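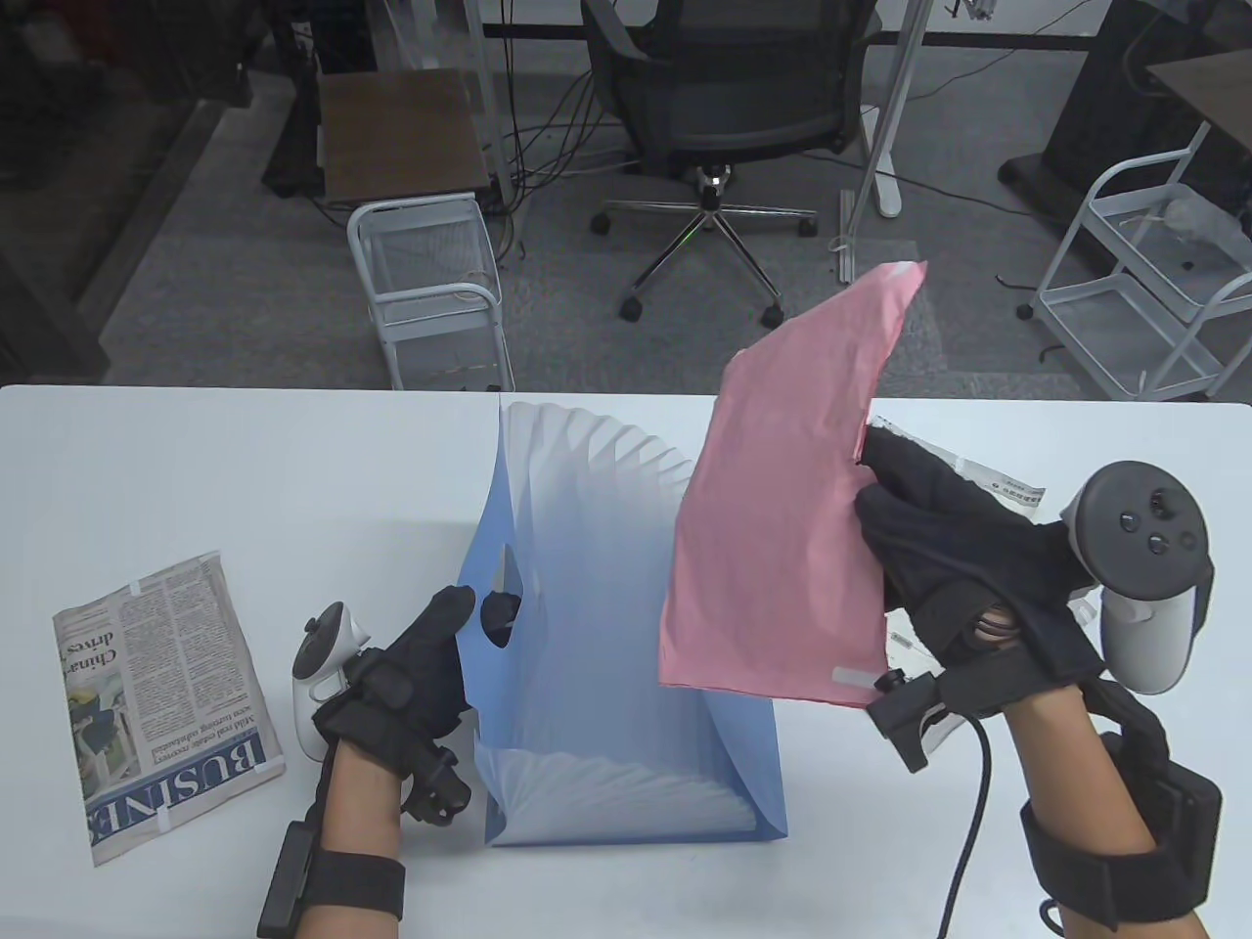
2024-03-15
Filing, continued (expanding file, pink folder, newspapers)

Back on the blue expanding file for the whole session. I know I said I'd move on to folding tea towels, and I will, but the file has got under my skin a bit. It's such a small chore! You do it on the phone to your mum. You hold the thing open with one hand, you poke the paper in with the other, and at no point do you think about it. And then you try to write down what each hand is doing so a machine can do it too, and half a page later you're still on the left thumb.

So, the left thumb. I've settled on hooking it through the handle cut-out in the front panel, because then one hand keeps the file upright and pulls the mouth open at once. Bernardo Morais does it the other way, fingers over the top of the front panel and the thumb outside, and his is neater to watch but the file walks away from him across the table. We had a long and slightly silly discussion about which of us files like a normal person. No result. For now we do it my way on my turns and his way on his, and they get labelled separately so that we can split them later if the mix turns out to be a muddle.

Rough order of a turn, as I've been doing it:

Open the file and get the pleats fanned. Don't rush this. If two dividers are stuck together at the start they stay stuck, and everything goes into the wrong slot afterwards.

Pink folder first, with its printed sheet already tucked inside. It's stiff enough to go where you point it, so tilt it, get one bottom corner between two dividers and let it drop the rest of the way.

Then the newspapers, one at a time. Fold at the bottom, always. An open edge going down catches on every pleat it meets.

Flap last, if we're doing the flap. We mostly aren't.

What the machine makes of it

Ran last week's Trodus policy on the arms before lunch, same table, same file. 40 tries at the pink folder alone, no newspapers, nice easy start with the file already open. Seven went in properly. I'm counting "properly" as in a slot, standing up, and the file still on its feet. I was ready to be gloomy about that, but looking through the misses cheered me up, because a good lot of them were so nearly right. It finds the folder and picks it up, that part is solid now. It brings it over at a sensible angle. Then it comes down with the corner on top of a divider instead of next to it, and pushes, and the whole file concertinas and tips over backwards like someone fainting in a play.

A person does that as well, by the way. I landed on top of a divider loads of times today. The difference is that I feel it, give the folder a little wiggle, and it slides off one side or the other, and I couldn't tell you which side until it has gone. We've got 398 demonstrations in the Sondar set now and I'd bet that wiggle is in most of them, but it's over in a blink and it's different every time. I'd like to go back through and mark where it happens. That's a dreary job and I'm volunteering for it here in writing so I can't wriggle out of it.

The other thing that went wrong, and this one is my fault: the policy has learned to hold the file with the left gripper exactly where my hand goes, which is at the handle hole, and a gripper has no thumb to hook through it. It pinches the edge of the panel and the plastic bends. Fine for a second or two, then it slips. Bernardo's grip might suit the gripper better. (He has not been told this yet. Let me have the weekend.)

Newspapers

I'd like to put in a word for the newspaper as a test object. It came in as a joke, because there was a stack by the door and we needed something floppy, and I now think it's the best thing on the table. Card is easy, a pink folder is easy-ish, but a folded newspaper has opinions. It sags. It opens up at one corner while you're watching the other. The BUSINESS section in particular wants to be unfolded and read, and I've now seen the headline that starts "China drives" so many times that I ought to sit down and find out what it is China drives.

Pinching works better than gripping. If I hold it upright between fingers and thumb, high up, the bottom edge hangs fairly straight and I can steer it. If I take a whole handful it bows, and the bottom comes round like a ramp. I tried going in fast as well, on the theory that speed would keep it straight, and that was rubbish.

There's also the matter of finding the gap when there's already something in the file. Once a paper is poking up between the pleats you get a false gap next to it, wider at the top than it is further down, and it's very tempting. I've started using my left index finger to hold the edge of the file and nudge it a touch before the next one goes in. I didn't decide to do that, I only noticed when Bernardo asked why my finger was always sticking out.

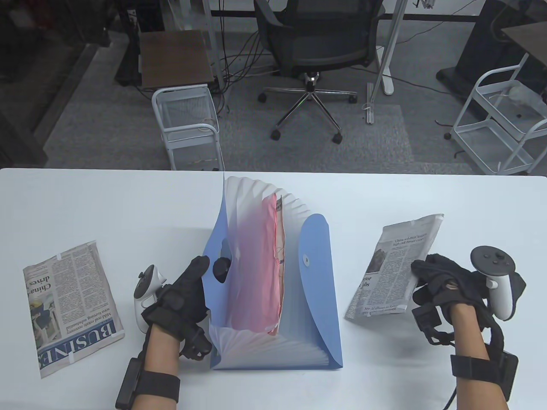

Gloves and straps

Wrist straps need doing up a notch tighter than feels polite. When they're loose the controller on the back of the hand rolls a little as you turn your wrist, and then the recorded hand and the real hand disagree, and you get a demonstration of somebody filing a newspaper into thin air just beside the file. I binned a batch for that back in November and I don't want to do it again.

The cable on the right one wants watching too. It hangs down out of the way when I'm reaching forward, but if I bring the elbow in it can drag on the table edge. No harm today. I'd like a little clip for it, or a bit of elastic up to the elbow, whatever's in the drawer.

Gloves are fine for card and not so good for newsprint. You lose the feel of how many layers you've got hold of. I did wonder whether that's a bad thing at all, seeing as the gripper can't feel the layers either - perhaps a demonstration made a bit clumsily is closer to what the arms can copy. Bernardo thinks so. I think so on some days. Worth a proper comparison, bare fingers against gloves, if we can find somewhere else to put the controllers.

So can it do the filing?

My sister asked me this on the phone and I said "no", and then felt mean about it all evening. The longer version, for the notebook:

Picking up: yes, near enough. Pink folder every time bar the odd daft one, newspaper if the fold is facing it.

Carrying over: yes.

Holding the file open: sort of, until it slips.

Putting in: now and then.

Knowing which slot: not even started. We're happy with any slot at present, and a person who filed your gas bill in any slot would be shown the door.

Tidying up after itself when the file goes over: no. It carries on very calmly with the file lying on its back.

That last one bothers me most. If I could have a single improvement by summer I'd take a machine that notices the file has fallen over and stands it up again, even if it got no better at the actual filing. Half of housework is putting right the thing you knocked while doing the other thing. The Zetia people showed a clip of a cupboard being loaded and it was lovely to look at, really smooth, and all I wanted to know was what happens when a cup goes over. I asked, and got told it was a good question.

I also timed myself against the arms on the pink folder, for fun. I'm not writing the numbers down. I won.

To do

Mark the wiggles. All 398, a bit each morning with a coffee.

Record a batch starting with the file already fallen over, both of us, and stand it up however feels natural.

Try Bernardo's hold with the left gripper. Tell Bernardo.

Rubber pads for the fingertips, ask Damasceno whether the soft ones are back in stock, and order 2 sets so we aren't swapping them over every time.

Fresh newspapers. These are going soft along the folds and I'm not sure it's fair on the policy to train it on paper that's been filed this often.

Tea towels after that. Promise.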